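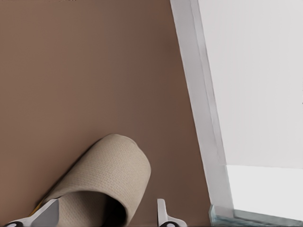 Monday, April 9, 2018

Workshop notebook, fundraising systems. Entry by N. Lozano.

Continued with the payroll giving form for the Ernwood appeal. The version circulated last week asked donors to enter their employer's name as free text, and the test entries came back with the same firm spelt in several ways. Tornitmont alone appeared with and without its group name, and once as an abbreviation used only by its own staff. The form has been changed to a search field with a short list of confirmed employers. Free text remains available underneath for firms not on the list.

The pledge wording was reviewed with Rutilio Espinoza. He considers that "your gift will be doubled" cannot stand, as Tornitmont sets an upper limit of 3000 per employee in each year and Kong matches only gifts above 20. Agreed text for the form: "Your employer may add to your gift. Limits may apply." The longer explanation will sit on the help page, which is still to be written.
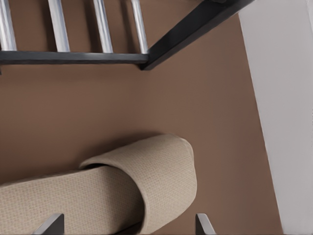 Second matter: regular gifts. Under the present set-up a monthly gift of 10 to Kong's scheme would be refused each month, although the yearly total is well over the minimum. Rutilio is to ask their payroll office whether instalments can be reported together at the end of each quarter. Until a reply is received, donors from Kong should be shown the single gift option first. The monthly option is not to be removed.

Test claims were run against the Juddale records. All passed except 3, where the date of the gift fell after the date of the employer's confirmation. Two were keying errors and have been corrected. The remaining one appears genuine — the employer confirmed on the basis of a pledge card — and the form should permit this. Date check changed from a refusal to a warning.

Receipts: the matched amount must not be printed on the donor's receipt. It belongs to the employer and is acknowledged by separate letter. The old template still combines the two. Withdrawn from the shared folder and marked as superseded.

Outstanding:
Help page text (NL)
Reply from Kong payroll (RE)
Closing date for claims on gifts made last October, to be confirmed with Ernwood
Rerun of the Juddale claims once the warning is in place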